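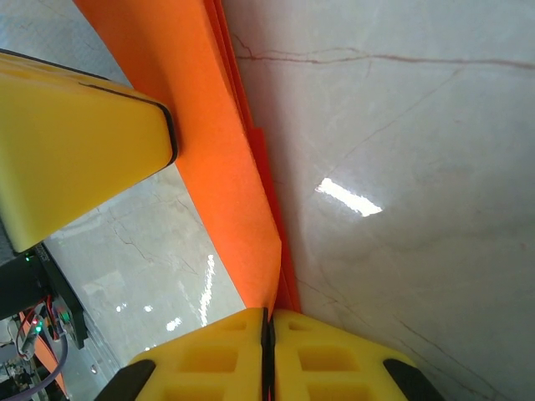
Notebook entry, 2024-03-31. Folding bench, orange stock. Present: Katherine Urrego, Remigiusz Stępień.

The orange sheet was handled today as part of the Cusi folding work. Stacked folds are to be recorded separately from open panels, and fold marks drawn on the card template before handling.

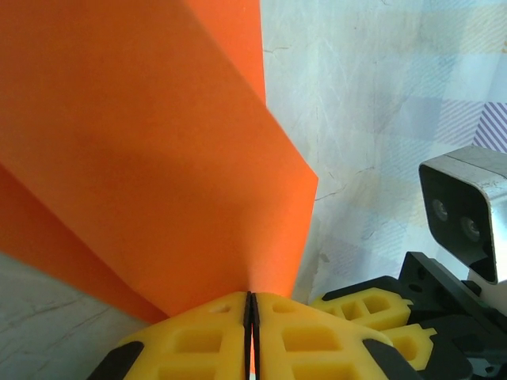
Page last changed: April, K. Urrego

The broad face and the panel behind it meet at an angle, and the sheet narrows toward its lower end. Two further sheets are reserved for Marisol Condori. Grain direction to be confirmed with the supplier, Zernomico.

Contact: Rundum workshop office | © Rundum | Back to top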